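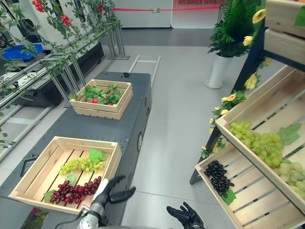 Polline opens its spring showroom with artificial fruit, vegetables and wooden crates for shops

March 21, 2024

Polline, supplier of display produce and shop decoration, has opened the spring part of its showroom. The visitors will find there artificial grapes, strawberries and green vegetables, presented in wooden crates as they would be in a greengrocer's shop. The showroom is open to trade customers until the end of April.

The new collection has 294 articles. Among them are 32 kinds of fruit and vegetables, and the rest are leaves, flower garlands, potted plants, crates and stands. Grapes are again the biggest group. They are offered in green, in red and in a very dark purple, and every bunch can be ordered with leaves or without them.

"Our customers have a shelf which must look good also early in the morning, before the delivery has come," said Edit Veres, who is responsible for the collection. "They asked us for colors that are not too shiny. For the red grapes we made seven samples before we were satisfied, and I am still a little in love with the sixth."

The crates come in pale wood, and some have slatted sides or a slatted bottom. They can be placed flat on a table, or they can be put at an angle on a metal stand, so that the customer sees the fruit from the front. Polline recommends to fill the flat crates with leafy plants and smaller fruit, and to keep the larger bunches for the angled ones, where they hang better.

The stands are produced for Polline by the workshop Simanjuntak. The model Flatska is delivered in parts and is put together with one key. A garland of roses and leaves can be wound along the side of it. The yellow roses are new this year.

"Many small shops have only one corner for decoration," said Ilham Pasaribu, sales manager of Polline. "They can take one stand, two crates and some grapes, and in autumn they change only the fruit. The wood stays."

Polline keeps 3,000 crates in its warehouse for the season. Single crates can be bought without a minimum order. Visits to the showroom are by appointment, and samples of leaves and fruit may be taken home for one week against a deposit.

For appointments and the price list, please contact the Polline sales office.

Recent news

Skillis and Polline continue their course for window dressers
How to clean artificial leaves without damage
New colors for rose garlands
Changed delivery times in April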